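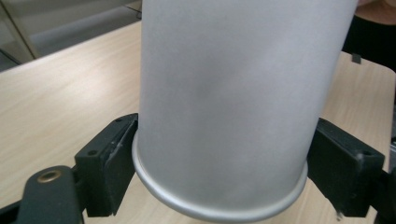 Anneli Eskola and Paora Tamihana
Chapter 6. Showing a Task: Hand-Held Tools and Remote Control
Revised 2022-02-12

6.1 Scope of the chapter

Chapter 5 dealt with motions written out in advance by a programmer. The present chapter deals with motions supplied by a person who carries out the task while the system records. Two methods are treated. In the first, the person holds a gripper and moves it directly. In the second, the person works a control device and an arm follows at a distance. Both produce the same kind of result: a time-ordered record of tool positions, finger openings and camera images, from which a control rule is later fitted.

Kinaesthetic teaching, where the person pushes the arm itself through the motion, is left to Chapter 7. The mathematics of fitting is left to Chapter 9. Readers who have not met coordinate frames should work through section 2.4 first.

6.2 Terms

A demonstration is one complete performance of a task, from the start pose to the release of the object. A set is a group of demonstrations of the same task. The demonstrator is the person performing it. The tool frame is the coordinate frame fixed to the gripper, with its origin midway between the fingertips. The opening, written w, is the distance between the inner faces of the two fingers.

A grasp is called opposed when the fingers press on the object from opposite sides. The opening figure shows an opposed grasp on an upright aluminium cylinder with a rolled rim. The fingers close just above the rim, on the straight part of the body. This example is used again in sections 6.5 and 6.8.

6.3 The hand-held gripper

A hand-held gripper carries fingers of the same shape as those fitted to the arm. Matching the fingers matters more than matching the handle. If the contact faces differ in width or padding, a grasp that holds during the demonstration may slip when the arm repeats it. Worn faces should be treated as a change of tool. In the Terkow exercises the finger pads are replaced as a pair, and the date is entered in the log.

The camera is fixed to the gripper and moves with it. Its position relative to the fingers is therefore constant, which simplifies calibration. The cost is a narrow view. A tall object held upright close to the lens may extend beyond the top of the image, so its height cannot be read from that image alone. The rim or base, if visible, gives a better reference for the position of the grasp.

Smooth metal needs additional care. A brushed surface reflects its surroundings softly, and the fingers may appear as faint dark patches on the object near the points of contact. Lahtinen (Exercise 6.3) asks the reader to compare edge detection on such a surface with edge detection on card.

6.4 Remote control

In remote control the demonstrator does not touch the tool. Commands pass through a device, a network link and the arm's own controller, and each stage adds delay. The arrangement at Blöndal used a leader arm, half the size of the follower, with a spring-loaded trigger for w. The delay was measured before every set, and a set was discarded if the value changed while it was being recorded.

Contact forces are the main difficulty. A demonstrator holding the gripper feels the object resist. A demonstrator at a leader arm without force feedback has only the picture, and tends to close the fingers further than needed. Thin-walled containers are easily dented in this way.

6.5 A worked set

The data for this chapter come from the Vonlow set, recorded in April by Reijo Hirvonen and Vilho Aaltonen. It holds 968 demonstrations. Of these, 581 were made with the hand-held gripper and 319 by remote control. The remaining 68 were rejected on inspection, mostly for missing values of w, and are kept in a separate folder for use in Exercise 6.7.

Before continuing, the reader should load the set, plot w against time for any ten demonstrations of each method, and mark the instant at which the opening stops decreasing. That instant is taken as the start of the grasp in the sections that follow.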